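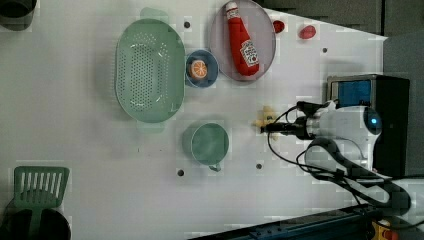
Prurnum table and arm, Musholm Shared Workshop

Musholm Shared Workshop
Prurnum build group, minutes of the August meeting
Minutes taken by Gillespie Mowat

Present: 6 members. Apologies from two others, one of whom has the key to the tall cabinet, so item 5 was shorter than planned.

The meeting opened at 7:10 p.m.

1. Minutes of the last meeting

Accepted with one correction. The July minutes say the arm "can now set a table." Mowat asked for this to be changed to "has moved a cup." There was some grumbling, but everyone who was in the room in July agreed that the cup was all they had seen move. Corrected.

Matters arising: the second power strip was bought and is in use. The sign for the door was not made. The letter to the landlord about the Jenkins Road entrance was sent and has not been answered.

2. Where the build stands

The software pair reported. The arm is bolted down, the wrist camera is on, and the play kitchen is laid out on the white table: colander, bowls, plate, cup, and toy food, including the plush banana and the plush ketchup bottle. The current job is to pick up the banana and put it in the small green bowl. They say this goes well "most of the time."

Mowat asked what most of the time meant. There is no log. The pair said they had been too busy fixing things to write down which attempts worked, and that anyone who came in on a work night could see for themselves. Mowat said he had come in on two work nights and seen a good deal of typing. It was pointed out that he left early both times, which is correct.

After some back and forth it was agreed that from now on every attempt gets a line on a sheet: start position, which object, did it end up in the bowl, did a person touch anything. The last column was Mowat's addition. A nudge from a human hand counts as a failed attempt, however small the nudge.

The pair objected that the numbers will look bad at first. The meeting's view was that this is fine and they should go on the sheet anyway.

Action: software pair to make the log sheet and leave it on a clipboard by the table.

3. Soft toys or hard toys

This took longer than it should have. The person who bought the plush food likes it: it forgives a crooked grip, it doesn't roll, and it doesn't chip the paint on anything if dropped. Mowat's position, which he asked to have recorded, is that a gripper that can hold a stuffed banana has shown that it can hold a stuffed banana. The stated aim of Prurnum is to help clear a real kitchen counter, and real kitchens have very little felt in them.

The reply was that you have to start somewhere. Mowat agreed and asked when we would be somewhere else.

There was also a question about where the gripper should take hold. At present it goes for the bottom of the banana, below the folded peel flaps. One member thinks the flaps get in the way of the fingers on some approaches and would like them pinned or sewn flat. Mowat was against this. If we trim every object until the arm can manage it, we are doing the arm's work with a needle and thread. Put to a show of hands and the sewing was turned down. The flaps stay as they are.

It was agreed to add one hard object next month, something cheap that nobody will miss. A plastic lid was suggested, then a wooden spoon. Left open.

The wrist camera was discussed briefly. The view is good when the background is plain, and the member who set it up has been having the gripper hold the banana up against the wall to check focus and color. Mowat asked whether it had been tried against anything messier. It has not. The fingers themselves come out blurred in that view, and the member who set up the camera says this can't be helped at such a short distance. Mowat would like to know if that matters when the software is trying to judge whether the fingers have closed. No clear answer. To come back next time.

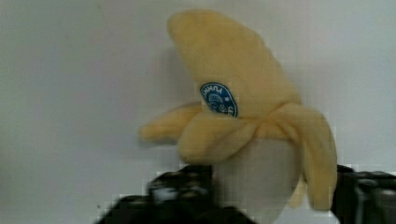
4. Money

Spent so far on Prurnum: $2,000, which was the whole amount set aside for the year. Eleven months of the year are not gone, and several people in the room seemed surprised by this. The arm was most of it. The rest went on the gripper, cabling from Tinel, and table hardware.

The software pair asked for a further sum for a second gripper, of the softer kind. Mowat asked what the present gripper had failed to pick up. They said the cup was difficult when the handle was turned the wrong way. He asked how many times it had been tried. See item 2, there is no log.

The request was held over until there is at least one full sheet of results. Mowat wishes to record that he isn't against a second gripper. He is against buying one to fix a problem that has not been measured, and he was also against buying the label printer.

Small purchases under the usual limit can go ahead: cable ties, another pack of table screws, tape.

5. Cables and safety

The cables from the wrist are still loose over the table. At the last work night one was caught under a bowl, and the person running the arm didn't see it until the bowl moved. The proposal was for longer cables. Mowat asked whether longer cables would not simply be more cable to catch, and there was a silence in which this was accepted.

Revised proposal: keep the present length, tie the loops closer to the wrist, and do a slow run through the full reach by hand before powering up. Agreed.

House rules for work nights, repeated at the request of the meeting:

One person runs the arm and does nothing else.
One person stands at the stop and keeps their phone in their pocket.
No reaching over the table while the wrist light is on.
The oven on the table is part of the set. It is not for anyone's lunch and it stays unplugged.

The spare stop switch is in the tall cabinet and could not be looked at, for the reason given under Present.

6. Open evening

The main workshop would like Prurnum to show something at the open evening. The software pair want to run the banana job live, over and over, with visitors choosing where the banana starts.

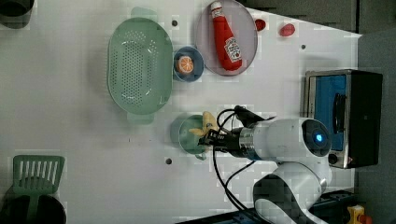
Mowat was doubtful about the visitors choosing. The pair have been starting the banana from much the same patch of table every time, and the other things, the colander, the plate, the orange slice in its blue bowl, hardly ever get moved between runs. He suggested they turn the colander around, swap the two bowls, and see what the arm does before any member of the public is invited to do the same. The pair thought it would cope. He asked them to write that down too.

There was a wider discussion about what to call it. The draft poster says "Meet the robot that does your dishes." Struck out. No dish has been washed and there are no plans to wash one. "Robot arm sorts toy kitchen" was proposed and found dull, and also found to be slightly untrue, as putting one banana in one bowl is not sorting. The wording was left to whoever makes the poster, on the condition that it says nothing the arm can't do on the night.

A decision on the live run will be made at the next meeting, with the log in front of us. If the banana reaches the bowl on fewer than half the attempts, we show the arm switched off and talk about how it was built. The pair didn't like the number and were asked to suggest a different one. They will think about it.

7. Any other business

The blue bowl belongs to a member's child and has been asked for twice. It is to go home after the open evening.

Somebody has been borrowing the green spatula for mixing filler. Please stop.

Next meeting is at 7 p.m. in the same room. Mowat to bring the clipboard in case the pair do not.

Closed at 8:50 p.m.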